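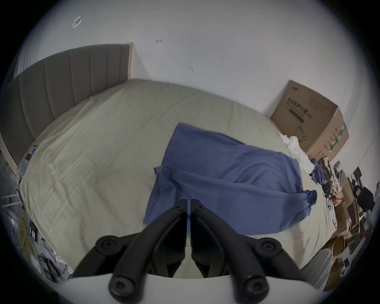 A reader who wrote in after the last budgeting post wanted to know why the quote said 2,000 and the card got charged 2,680. Fair. Same thing happened to us with the Flerneck grippers, so here's how to plan it now.

Step 1. Write down the task first. Ours is picking up clothes off a bed. Soft stuff, folds, cuffs. Hand-held gripper is enough for collecting that, no arm needed yet.

Step 2. Ask for the full price in writing. Zedham quoted 2,000 for a set of 2. Shipping, mounts and spare finger parts were on a seperate sheet – 680 more. Ask for both sheets.

Step 3. Budget the boring things. Power strip, cables, spare batteries, storage cards. Put them on their own line or they get eaten by "misc".

Step 4. Check the fasteners. Hex sockets on the finger joints? Buy the right keys with the order. Pivots need checking, get a spare set of bolts too.

Step 5. Lead time. Nakajima told us 4 weeks, Dandeo wouldn't say. No date, no deposit. Order before August if you can, things slow down after.

Step 6. Arm comes later. Get the mount drawing before you pay for any gripper and send it to whoever sells the arm. An adapter plate is a extra cost and a extra wait.

Prices are before tax. Spreadsheet goes up Tuesday.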